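Gutter pulled away from the fascia, rehang it or replace the whole run?

Posted in Roof, Siding and Gutters

kmazza_jikville
The back gutter on my house in Jikville has dropped at one end. It's aluminum, 20 years old, held up with the long spikes that go through the front lip. Three of the spikes have worked loose and I can push them back in by hand, but they don't stay. The run is almost 20 feet. A contractor from Schnyder quoted me $1770 to replace gutters on the back and one side. I'd like to just rehang it if the metal is still good. I have a ladder and a drill. Also, what should I have with me before I start?
Katia Mazza

Colby
Rehang it. Pull the loose spikes and use hidden hangers with screws, one every two feet, closer if you get snow. Don't put the screws in the old spike holes. Fill those with exterior caulk.

Wear gloves. Cut aluminum is sharp and I've opened up a thumb on it more than once. I keep a tray of first-aid stuff by the back door when I do this kind of work.
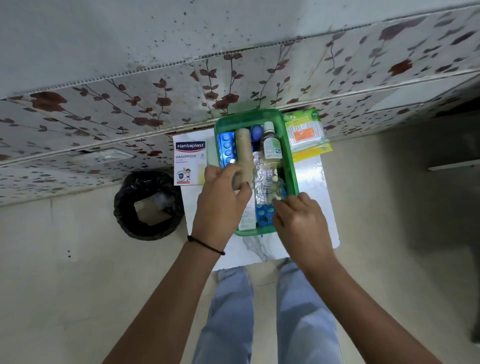
Going through the first-aid tray

Poke the fascia with a screwdriver before you buy anything. If it goes in easily, the board is rotten and new hangers will pull out too.

sestden_roofer
Agree with checking the fascia. The slope matters as much as the hangers. You want a quarter inch of drop for every 10 feet, toward the downspout. Snap a chalk line first and hang to the line.

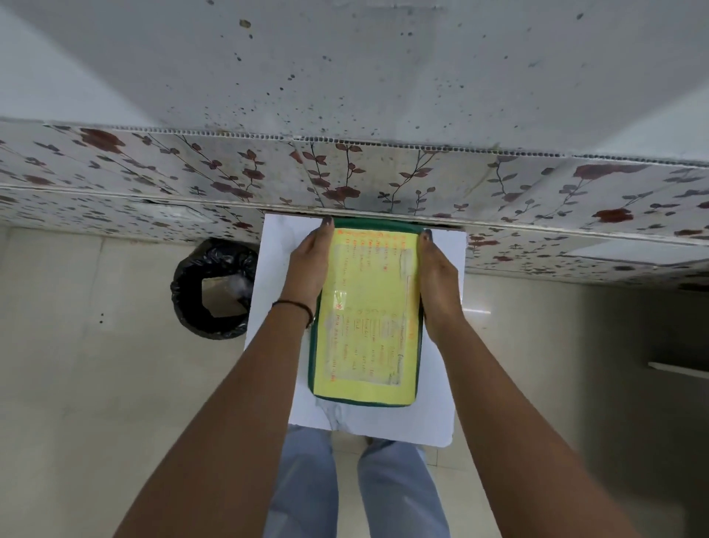

Before you take anything down, measure from the bottom of the shingles to the gutter at each end and at every hanger. Write the numbers down as you go, because you will forget them on the ladder. A board with a clear sleeve over the writing, like the yellow one with the green border, is fine for this. Put the downspout location on it too. Then work from the high end to the low end and have a second person hold the far side.

If the seams leak, clean them dry and reseal from the inside with gutter sealant. Let it cure overnight before you test with a hose.

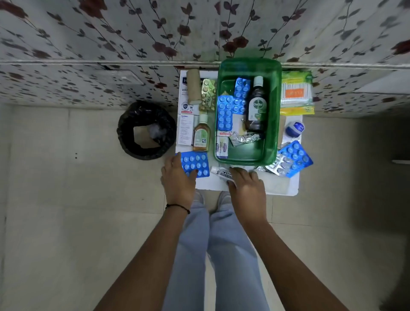

Start the hose at the high end and watch for standing water. A little is normal. If a puddle sits in the middle, raise or lower the nearest hanger and try again.

gutterguy_2
just replace it, 20 years is plenty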